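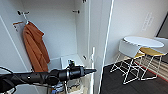 Arm at the open wardrobe, coat on its hook.

Korkthorpe > Join in > Calls for participants

November, by Wekesa Nzioka

We're writing a plain set of house rules for robots that work in people's homes, and we'd love your help! When should an arm stop if someone walks up? Who may open a cupboard, and who has to be asked first? Hartono has a draft with 80 rules in it – far too many, and some of them clash – so we want people from outside the trade to read it, try it and argue with it.

You'd come to three sessions at our Gindmont rooms, each starting at 10 am. We pay your travel and lunch is on us. You need to be over 18 and happy to speak up. Tenants, carers, cleaners and anyone who shares a kitchen would be especially welcome.
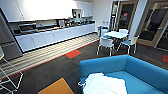 Do I need to know anything about robots?

None at all is fine. We go over the stop button and the safe distances before each session begins.

To put your name down, write a few lines about your home and send them to Konrad Sadowski, Room 807, Flukau House, Gindmont.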